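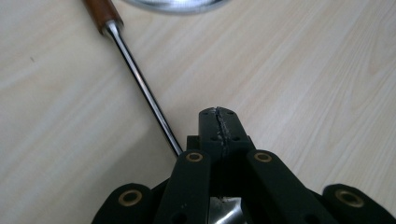
Screwdriver on the table, gripper in view.

Terkier grasp planner: common questions

What does Terkier do?
It takes the view from the gripper, finds long thin tools and proposes where to close the jaws. Motion is left to Cirketti, our arm controller.

Why does it prefer the handle to the shaft?
Polished metal gives patchy results in the detector. Wood is easier — the edges are cleaner and the handle is wider. You can change this with the grasp_region setting.

How many proposals do I get?
Seven by default, ranked by score. Only the top three are passed to the controller.

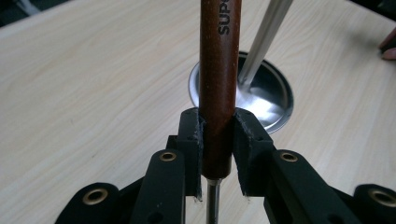
Jaw width is read back after closing. If it differs from the planned width by more than the tolerance in your config file, Terkier reports a failed grasp and Cirketti opens the jaws.

Can I replay old sessions?
Yes. The June set has 169 logs, and 79 of them include planner output. Open them in Ciltiment.

Do logs from before June work?
No. The timestamp format changed. Run the Petrenko converter on them first, then load the converted copy.

Last updated 5 October 2019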